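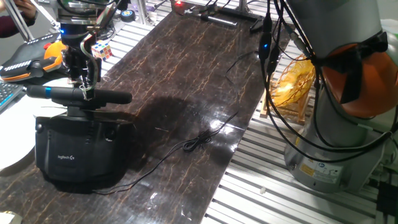 The Long Table, Pictures from Our Shared Workroom

Welcome to our gallery. We are a small group of friends who rent one room above the Granamari bakery, and we meet there to play games, repair old things and drink too much tea. In August we finally bought a big table, and since then everybody leaves something on it. I collected a few notes for the people who live far away and ask how the room looks now.

The table
Dark brown, with thin golden veins like marble. Magnus Dalgleish found it at a closing hotel and paid 674 for it, delivery included. It took four of us to bring it up the stairs.

The Logitech
Large, black, and very heavy to carry. It has its corner on the table and I ask you kindly not to move it. Greer Semple keeps the list for evenings when many people want a turn.

The cube
A Rubik's cube belongs to the table now. Yasaman Esfahani can solve it while she is speaking on the phone. My best result is one side, and I was proud of it for a week.

The keyboard
It stays on the left, near the black case with orange trim. Please put it back there when you finish typing.

Visiting
The room is open to friends from 4 to 8 in the evening. Ring the lower bell, the upper one is for the bakery. If you have older pictures of the room, please send them to Morven Buchanan and she will add them to this page.

Page updated 5 May 2024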